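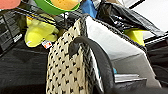
Can the city fine me for handing out flyers outside the library?

Home | Topics | Ask | Log in

Yolandi Masilela
I was giving out flyers about the Arkum Road closure on the sidewalk by the Nosley library. An officer said I needed a permit and wrote me a ticket for $168. I was alone, no table, no sign. Is that legal? I have until March to respond.

Grovatero
A public sidewalk is usually the strongest place you can be for this. Many permit rules only cover groups or set-ups like tables and tents. Look up the section number printed on the ticket and read the whole thing, including the definitions. Ask for a hearing in writing before the deadline - paying normally counts as admitting it.

Shabalala
just pay it, court costs more

nosley309
Check who owns that strip. Part of the walkway by the library belongs to the building and the rules can be different there. The clerk's office has the map. Also call legal aid, they took my call for free.

Comments (2)

arkum_res: Same thing happened to me, mine was dropped at the hearing.

T. in Nosley: Get the officer's name - it should be on the ticket.

We use cookies to keep you logged in. Accept | Settings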